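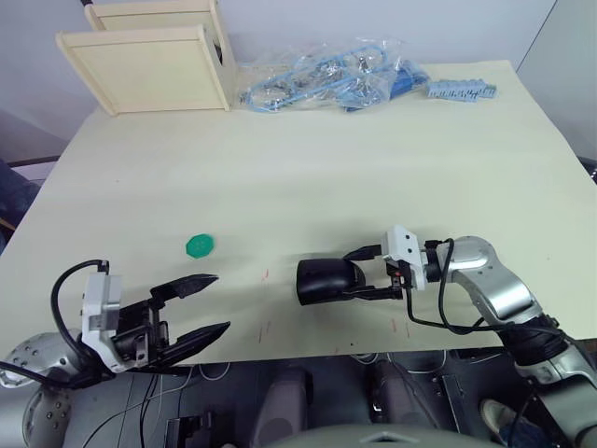 4. Preparing the table and laying out the parts

Please read this section completely before you open any bag. The work in it is not difficult, but most of the questions which arrive to our help desk come from parts that were lost or mixed in the first minutes, before the first screw was taken in the hand.

4.1 The table

1. Choose a large table with a flat and pale surface. On a cream or white table the small pieces are seen at once. On dark wood you will look for them a long time.

2. Clean the surface with a soft cloth, slightly damp, and let it dry completely. Do not use polish. The boards slide on it.

3. Old marks and short scratches on the table do not disturb the work. Feel them one time with the fingertip. If an edge is raised, cover it with paper tape so that it does not scratch the boards.

4. Check that the table does not rock. Put a folded card under the short leg if it is necessary.

Note: A tablecloth is not recommended. Small pieces go into the folds, and when the cloth is pulled the boards fall.

4.2 Where each thing goes

The layout has a far side, a middle and a near side. Keep the same places until the end of section 6, also if you make a pause and continue on another day.

5. Stand the two pale wooden boards at the far left, joined at an angle, so that they make the beginning of the box. Do not tighten anything yet. In this position they stand by themselves and do not take the place you need for the hands.

6. Put the clear bag with the blue and silver parts to the right of the boards. Leave it closed for now. The blue cables in it are looped, and they should stay looped until section 5. A cable which was opened too early is difficult to bring back to the same size.

7. Lay the light blue strip flat, further to the right, with the row of teeth showing upwards. Do not stand it on its side.

8. Place the small green octagonal piece in the middle of the table, alone. It is flat, and it is easily carried away under a sleeve or under a sheet of instructions. Leave free space on all sides of it.

9. The near side of the table remains for the work. Do not put cups, telephones or the packing material there.

CAUTION: Small parts. Keep the green piece and the metallic fittings away from children under three years and from animals. If you leave the room, put the small parts in a box with a lid.

CAUTION: Do not cut the clear bag with a long knife. The blade can damage the covering of the blue cables, and this damage is often not visible. Use short scissors and cut only the upper border of the bag.

4.3 Checking the contents

10. Compare the things on the table with the parts list inside the cover of the manual. Make a pencil mark beside each line. For the contents of the clear bag, look through the plastic first. You do not need to empty it for this check.

11. Look at the long edges of the boards. A little roughness is normal, and it can be removed with fine sandpaper, always in the direction of the grain. A crack which goes through the full thickness is not normal, and in this case please do not continue.

12. Move a finger slowly along the teeth of the strip. If one tooth is bent, do not try to straighten it. Ask for a new strip with the part number 1353.

13. If something is missing, write to Mirela Evangelista at the Umard parts desk. Please give the number of the set (on the short side of the carton, for example 1171) and the name of the part as it is written in the list. A photograph of the complete table helps us more than a photograph of the carton.

Note: In the manuals printed before September the strip has the part number 89. It is the same strip. Both numbers are accepted.

4.4 If you must stop in the middle

14. Lay the two boards down flat, one beside the other. Left standing at an angle they can fall if somebody pushes the table.

15. Put the green piece in an envelope and write on it "green". Do not put it in the clear bag. It goes to the bottom, and you must then empty the bag to find it.

16. When you come back, begin again from step 5.

Continue with section 5, Opening the bag and sorting the cables.

Section 4 revised 11/02/2025. Text: Ognjen Stan. Checked by Florence Sutherland.

Filed under: Manuals & Set-up > Table Kits > Before You Begin

Contact Umard Parts Desk | © Umard. All rights reserved | Back to top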